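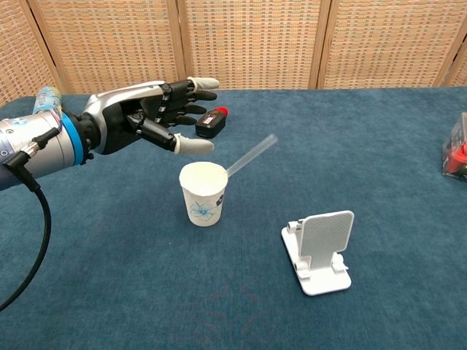
Why do households that sign up for a food scrap drop-off stop bringing their scraps?

Most of the households we spoke to stopped when their routine changed and the drop-off no longer fell on a trip they were already making. Smell and flies came up often as well, mainly among people living in apartments.

Figure 2. Robotic arm and open hand over a table covered in a teal-blue cloth.

4. Findings from the household interviews

4.1 Who took part

The interviews covered households in Hidholm that had registered with the Pisus food scrap program and had been given a kitchen pail. Some were still using a drop-off point at the time of the interview. Others had stopped, and a smaller group had never started. We kept the three groups apart in the analysis, since people who never began gave different accounts from those who began and then gave up.

All interviews were carried out by Anoma Majumder, in person where the household agreed to it and by phone where they did not. The person interviewed was whoever usually dealt with kitchen waste. In shared apartments this was sometimes hard to settle. In one case two roommates each named the other, and both were interviewed together.

The program has drop-off points at the Ekari market lot and at the north end of Dlamini Street. The Ekari point is staffed while the market is open and locked at other times. The Dlamini Street point has locked bins that registered households open with a code. The difference between the two sites matters for much of what follows.

4.2 Getting the pail to the bin

Households that kept using the program nearly always tied the drop-off to something else. At Ekari this was the market itself. People carried the pail in with their shopping bags, emptied it first, rinsed it at the tap by the gate, and then did their shopping. Several said they would not have made the trip for the scraps alone. One woman said she had never thought of it as a trip at all until we asked her how long it took.

At Dlamini Street the pattern was looser. Users passed the bins on the way to work, on the way to school, or while walking a dog. There was no tap at this point, and a household going on to work afterward had to take a dirty pail along or leave it in the car. Some got around this by lining the pail with newspaper. Others moved the scraps to a paper bag before leaving home and dropped in the whole bag, which the program allows but does not mention on its printed card.

When the linked errand went away, the drop-off usually went with it. A child changed schools, a job moved to another part of town, a dog died. None of these people described a decision to quit. They described missing a week, then having a pail too full and too unpleasant to deal with, then putting it in the trash and washing it out. The pail was then put under the sink or out on the balcony, and in most cases it was still there when we visited.

This gradual stop is not visible in the program's own records. Pisus lists a household as active until it returns its pail or asks to be taken off the list. Very few do either. We would suggest that the registration list be treated as a record of interest and that some other measure be used for actual participation.

4.3 Smell, flies, and storage

Storage was the second main theme. Residents of single-family homes tended to keep the pail outside the back door or in a garage. Apartment residents kept it in the kitchen, and their accounts of smell were longer and more detailed. Fish and onion skins were mentioned more than anything else. Coffee grounds were spoken of almost fondly.

Fruit flies were a summer problem for nearly everyone who raised them. Those who stayed with the program had usually found a method of their own, and the methods differed. Some froze their scraps in an old bread bag. Some kept only the dry material and put the rest in the trash. One household emptied the pail every evening into a lidded bucket on the fire stairs, until a neighbor complained to the building manager.

Freezing came up more often than we expected, and those who did it were among the most settled users. It removes both smell and flies and lets a household skip a week without trouble. It does need freezer space, and people with small refrigerators said it was not possible for them. The printed card makes no reference to freezing. Those who did it had learned it from a relative or a coworker, or had thought of it themselves.

The pail drew mixed remarks. The lid was said to close well. The handle was thought too thin for a full load, and people who walked to the drop-off mentioned it more than those who drove. A few had replaced the pail with a container they already owned.

4.4 Uncertainty about what is accepted

Many people were unsure what they could put in. Meat and bones are accepted, but a good number of users left them out because they had been told in the past, by another town or a gardening guide, that such things do not belong in compost. The opposite error was also present. Tea bags with plastic mesh, fruit stickers, and bags labeled as compostable were all being dropped in by users who believed them to be fine.

At Ekari these errors tended to be fixed by talk. The attendant saw the pail being emptied and said something if there was a need. Users of this point were more likely to give the correct answer when asked about bags. They also spoke of the attendant with some warmth, and a few named her when asked what they liked about the program.

Being corrected in front of others was not welcome to everyone. One man had been told that his liner was the wrong sort while a line of people waited behind him, and he had switched to Dlamini Street afterward. He was still using the wrong liner.

At Dlamini Street the only guidance is a sign on the bin housing. The sign carries a good deal of text in a small size, and the list of refused items is at the bottom. Users who opened the bins before sunrise in winter said they had never read it. When we asked people at this point how they had learned the rules, the most common reply was that they looked at what was already in the bin. This means that one household's mistake can be copied by the next.

4.5 Households that never started

Those who registered but never used the program had mostly signed up at an event or through a school. They were in favor of it and said so at some length. What was missing was a moment to begin. The pail came in a box with the card inside, and in some homes the box had not been opened.

Several people in this group had lost the code for the Dlamini Street bins, or believed that it had expired. The code arrives by email after registration, separately from the pail. A household that picks up a pail at a school event may get the code 3 weeks later, by which time the email can look like any other notice from the town. Two of those interviewed found it in their inbox during the interview.

Language was a factor as well. The card and the sign are in English only. In one household the teenage daughter had read the card aloud to her grandmother, who did all the cooking, and the grandmother had understood that cooked food was refused. She cooked every meal from raw vegetables and still took part only in a small way for that reason.

4.6 Reasons given for staying

When active users were asked why they continued, their answers were short. A lighter trash bag was the most frequent one. Hidholm charges by the size of the trash cart, and a few households had moved to a smaller cart, though none named this as the reason they joined. Others said that they disliked throwing food away, or that they liked getting finished compost in the spring. The spring giveaway is limited to 5 bags per household, and gardeners among our participants thought this fair.

Concern about climate or landfill space was offered at the start of many interviews, when people explained why they had registered. It was seldom mentioned again when they talked about what kept them going. We do not read this as a lack of interest. It may be that once a household has a working routine, the question of why it does so is no longer asked very often at home.

4.7 Limits of the interview material

The interviews rely on what people remember and are willing to say. Those who had stopped may have been less ready to agree to an interview, and those who did agree may have softened their accounts. We did not inspect pails or bins as part of this work, so statements about what was dropped in are the users' own. Large apartment buildings near the rail line are thinly covered, as several managers there did not reply to our letters. Section 5 sets these accounts beside the weights recorded at the two drop-off points.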